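Pressemitteilung

Widar eröffnet Ausgabestelle für Lebensmittelpakete in der Marwat-Halle

Mittwoch, 5. August 2026 – Der Verein Widar nimmt in der früheren Marwat-Halle eine neue Ausgabestelle für Lebensmittelpakete in Betrieb. Haushalte mit geringem Einkommen können dort künftig an zwei Vormittagen in der Woche haltbare Lebensmittel abholen. Den Umbau hat der Verein aus eigenen Rücklagen und mit einer Zuwendung der Fovitz-Stiftung finanziert.

Zum Stichtag der letzten Erhebung waren bei Widar 651 Haushalte für die Ausgabe registriert. Die bisherigen Räume an der Güterstraße waren für fast 600 Abholungen im Monat ausgelegt und boten weder einen stufenlosen Zugang noch eine überdachte Wartezone. Am neuen Standort sind beide Voraussetzungen erfüllt. Die Räume an der Güterstraße bleiben als Lager erhalten.

»Mit der Halle verfügen wir erstmals über einen Ort, an dem Beratung und Ausgabe unter einem Dach stattfinden«, erklärt Khurram Awan, Vorsitzender des Vereins. »Wer ein Paket abholt, soll in Ruhe auch Fragen zu Wohngeld oder Kinderzuschlag stellen können.« Die Sozialberatung steht allen Einwohnerinnen und Einwohnern des Stadtteils offen und setzt keine Registrierung voraus.

Die Anlieferung übernimmt das Fuhrunternehmen Goslow, das dem Verein dafür drei Fahrzeuge zu vergünstigten Bedingungen bereitstellt. Der Vertrag läuft zunächst bis Dezember und kann verlängert werden. 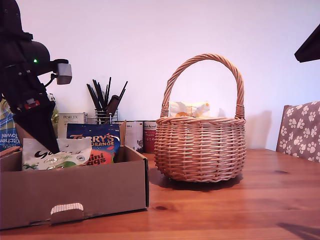
Registrierte Haushalte erhalten ihren Abholtermin schriftlich. Zur ersten Ausgabe am neuen Standort sind der Berechtigungsausweis und ein Lichtbildausweis mitzubringen; eine Vertretung ist mit formloser Vollmacht möglich. Die Pakete werden nach Haushaltsgröße zusammengestellt und in schlichten braunen Kartons wie dem auf dem Holztisch abgebildeten übergeben. Leere Kartons nimmt die Ausgabestelle zurück.

Sachspenden werden während der Öffnungszeiten am Seiteneingang angenommen. Geeignet sind originalverpackte, ungekühlt haltbare Lebensmittel. »Besonders gefragt sind derzeit Speiseöl, Hülsenfrüchte und Babynahrung«, so Jawad Ghumman, Leiter der Ausgabe. Kühlware kann – auch nach dem Umzug – nicht entgegengenommen werden.

Pressekontakt:
Widar, Presse- und Öffentlichkeitsarbeit
Abdruck honorarfrei, Belegexemplar erbeten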